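Home | Contents | Previous | Next | Glossary

Chapter 3
Working with Yeast Dough

Before you start this chapter, you should be able to weigh flour correctly and to read a recipe to the end before the oven is on. In Chapter 2 we worked with batters, which are thin and forgive many mistakes. A yeast dough is more slow and it asks for more attention, but the work itself is not difficult.

All recipes in this part of the book were tested in the teaching kitchen in Narkbridge, in an ordinary home oven. The basic loaf is called the Moroz loaf. It uses 1000 grams of white flour and gives two loaves of the same size. If your family is small, make half of the recipe. The other bread, the Brarkow roll, uses the same dough with a little butter added, and one batch gives 16 rolls.

3.1 What yeast needs

Yeast is alive. It needs water, food and a comfortable temperature. The food is already in the flour, so sugar is not necessary, although many people add a spoon of it from habit. The water should feel neither warm nor cold on the wrist. If it is too hot, the yeast dies and the dough stays flat - this is the most frequent mistake of beginners.

Salt makes the yeast slower, and it also gives taste and makes the dough stronger. Mix it into the flour first, and add the yeast after.

3.2 Time and temperature

In February our kitchen is cool, and the first rise takes three hours. In summer the same dough is ready in two. For this reason, look at the dough and not only at the clock. Press it lightly with a wet finger. When the mark comes back slowly, the dough is ready to shape. When it jumps back at once, cover the bowl and wait more.

Students who use Grolari flour should add the water in small portions, as this flour drinks less than others. 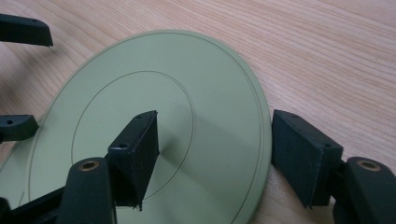
3.3 Kneading by hand

Put the dough on a clean table with very little flour. Push it away from you with the heel of the hand, fold it back, and turn it a quarter. Continue until the surface is smooth and the dough does not stick to your fingers any more.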